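Old Desktops Deserve a Second Inspection

The Prurneck district retires its office computers on a fixed schedule. Last cycle, 500 desktop towers were marked for disposal, and the only question asked of each was its age. It is the position of this column that age alone is a poor reason to scrap a working machine, and that every tower should be opened before its fate is decided.

The desktop tower remains one of the few pieces of office equipment that an ordinary technician can service. The side panel comes off, and the parts are within reach. Memory can be added, a hard drive replaced, and a graphics card moved to another machine. A sealed laptop seldom allows as much.

The repair workshop at Gerkunach has kept records on this point. Of 35 towers inspected in March, 27 were returned to use after minor work, and 6 more supplied parts for the others. The remaining two went to recycling. These are modest figures, but they compare well with a policy that recovers nothing.

Objections have been raised about labor. Inspection takes time, and the Tronemov contract pays by weight, which rewards speed. The contract should be revised so that payment follows the number of machines and parts recovered. Bartoš, the district's current supplier, should also be required to state which replacement parts fit each model it sells.

Laid on its side with the panel off, a tower shows how much there is to assess before anything is thrown away: motherboard, memory slots, power supply, hard drive and graphics card.

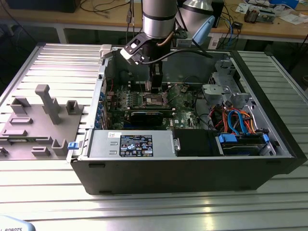 What the District Should Adopt

No tower should leave district property without a written inspection. Usable drives should be erased and kept, and a shelf of tested parts should be maintained at Gerkunach for the schools to draw on.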